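From: Lakatos list member, Claltbridge bench
To: trolenitz-methods
Subject: Re: [trolenitz-methods] Contact labels on clear parts, and the glove question
Month: September

Replying to the list and keeping the original below the cut points, as requested.

> We are trying to reproduce the contact labeling result from the
> Brostitz note and are stuck on transparent objects. Our depth
> channel is full of holes on acrylic, so the contact point comes out
> either inside the part or well behind it. Two questions. First, did
> you use depth at all for the clear box trials? Second, the note says
> the second hand wears a glove while the first one holds the gripper.
> Does the glove data go into the policy or is it only for labeling?
> We have been leaving it out and our results are a good deal worse
> than yours.

Short answers: no depth on the clear box, and the glove data is used for labeling only. You can leave it out of the policy input. You can't leave it out of the labeling pass, and I suspect that is where your numbers went.

Longer answers follow. The note was cut down to fit and dropped several things that matter if you are trying to redo the work.

1. The station

One operator does everything. The left hand has the hand-held gripper with the marker plate on top, and the right hand has the glove. We record a head view along with the gripper's own camera. The marker plate gives the gripper pose in the head view, and the pose is what ties the two recordings together.

The table surface is plain white. We tried a patterned mat first, on the theory that more texture would help tracking. It did help tracking, and it made the contact labels worse, as the pattern showed through the clear walls and the labeler kept picking up edges that belonged to the mat. We went back to white and accepted a bit more drift in pose.

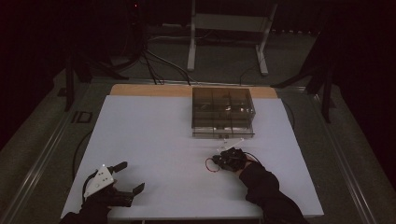

2. What counts as a contact

We mark a contact when a fingertip touches the part and the gripper camera shows no gap between them. The head view is no good for this. From up there you can tell which part of the box the hand is near and very little else, and with tinted plastic you often can't tell whether a finger is in front of a wall or behind it.

So the labeling goes in two passes. In the first pass the head view and the glove signal are used to cut each recording into short windows. The glove tells us when the free hand is steadying or moving something, and those stretches get their own windows. In the second pass a labeler looks only at the gripper camera inside each window and marks the first and last frame of contact.

If you skip the glove, the windows come out too long. A push from the other hand gets counted as part of the gripper contact, and the model learns that the part moves on its own partway through. We saw this in our first batch and threw the whole batch out.

3. Numbers

The set behind the note is 300 episodes on the clear box, all at one station. We held out 18 of them for checking and had each of those labeled by 2 people working separately. Where they disagreed by more than 4 frames on the start of contact we sent the episode back to both. Most of the disagreements were on approaches from below, where the finger slides along the edge for a while before it settles.

I know the note gives only the combined score. We should have split it. Start-of-contact labels are good. End-of-contact labels are fair at best, and I would not build anything on them yet.

4. Which features to aim for

This part never made it into the note at all. Flat faces of clear plastic are poor targets. The reflections move with the camera, so the same point on the wall looks different from one frame to the next. Seams, pegs and slotted vents hold still. Once we told the labelers to name the contact by the nearest fixed feature, such as "at the seam" or "right of the pegs," agreement went up and the work went faster.

The same idea carried over to the model. We added a small head that predicts the nearest fixed feature along with the contact flag. It costs almost nothing to train and it is the one change I would recommend before any other. The close view is where these features show up properly. With the fingertips on the lower edge at the seam, you get a clean line running up from the contact, with the pegs off to the left and the fine slots to the right. 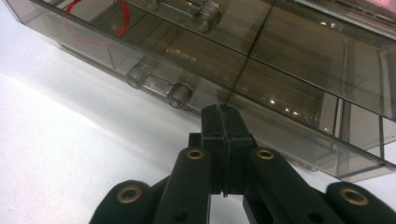
Known problems

Highlights. Small bright spots inside the box still get taken for edges now and then. Cropping tighter to the fingertips cuts this down but loses the pegs, and then the feature head suffers. We settled on the wider crop.

Things behind the wall. Anything strongly colored that is visible through the plastic pulls the model toward it. A red wire is a good test. If your contact estimate shifts when one comes into view behind the wall, your model is reading color and you need more variety in what is behind the plastic.

Closed fingers. Our labels are more reliable when the fingertips are together than when they are open. With open fingers one tip usually lands first, and we did not ask labelers to say which. We do now, but none of the 300 have it.

Loose clear pieces. A thin piece lying flat on white is close to invisible to the tracker — we have no fix for this and mark those windows by hand.

On reproducing it

If you already have recordings with no glove signal, I would not throw them away. Cut the windows by hand on a small number, maybe the same 18 we used for checking, and compare against your automatic windows. If the hand-cut ones bring your score up, the windows are your problem and the rest of your pipeline is probably fine.

On depth: we did record it for a while and checked whether it could be patched up on the tinted walls. Filling the holes from neighboring pixels gave smooth surfaces in the wrong place, which is worse than holes. We stopped using it for this part. For opaque parts we still use it and it does what you would expect.

The labeling sheet and the window cutter are in the Trolenitz shared folder, under the Brostitz directory. The cutter expects the head view and the glove log to start on the same clock tick. If yours don't, there is an offset setting near the top of the config file, and it is in frames, not milliseconds. The comment next to it says milliseconds and is wrong. I will correct it when I upload the new sheet.

> Also, would you be willing to share a few raw episodes so we can
> check our labeler against yours?

Yes. I can put up the 18 check episodes with both sets of labels, before and after the second look. They are large, so please say which gripper camera resolution you want and I will upload only that one. Reply on the list if you can, as one other group has asked for the same files.

Claltbridge bench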